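Reviews > Research tools > Data collection

Zordale hand-held gripper kit, reviewed after one season of use
June 19, 2019
By Ginette Hervieu

I was asked to write some lines on the Zordale kit because our group has used it since March, and two other groups wish to know if they should order it. I am not a mechanic, I work on the learning side, so please read my remarks on the hardware with that in mind.

The method behind the kit is simple to explain. A person holds the gripper and does the task with it, the camera on the tool records, and later a policy is trained from these recordings and runs on an arm which has the same fingers. The arm is not needed while recording. With our old way, teleoperation of a Ploller arm, one good demonstration took me so long that I often stopped for the day after very few.

We recorded 2640 demonstrations in all. I removed 112 of them, mostly because the tracking of the hand position was lost for a moment. This is almost 5 per cent, and I find it acceptable. The software marks the bad ones by itself, but it shows only the file number and not the reason, so I had to open each one.

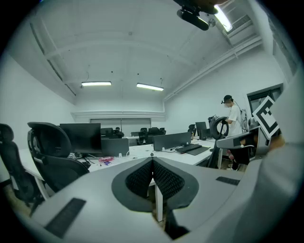 The comfort is average. The handle suits a large hand better than mine, and after one hour I feel it in the thumb. The wide lens is a very good choice. A great part of the room comes into every recording, and the tracking has many fixed things to hold on to, such as lamps and the corners of desks. The price for this is that the objects between the fingers look small, and for thin objects our policy hesitated before closing. With a narrower lens from Zevuslow the closing was better but the tracking became much worse, so we went back.

For the result itself, we compared two policies on the same sorting task, one trained on teleoperated data and one on data from the kit. In the room where we recorded, they were equal. In the meeting room upstairs, with other furniture and other light, the kit policy continued to work on most trials and the other one failed nearly always. I believe the reason is only that we could carry the grippers to many places, and the Ploller arm stayed on its table. We did not test this separately and I would like to see someone do it.

The manual is weak. The part on calibration refers to a menu that was removed, and the time synchronisation between two grippers is explained in one sentence. We followed the notes of the Pavlović project in its place, and with them it took one afternoon. Support answered my two letters politely, the second one after three weeks.

I give it four out of 5. If you work with two hands, order a second set of finger pads at the same time, the delivery of spare parts is slow.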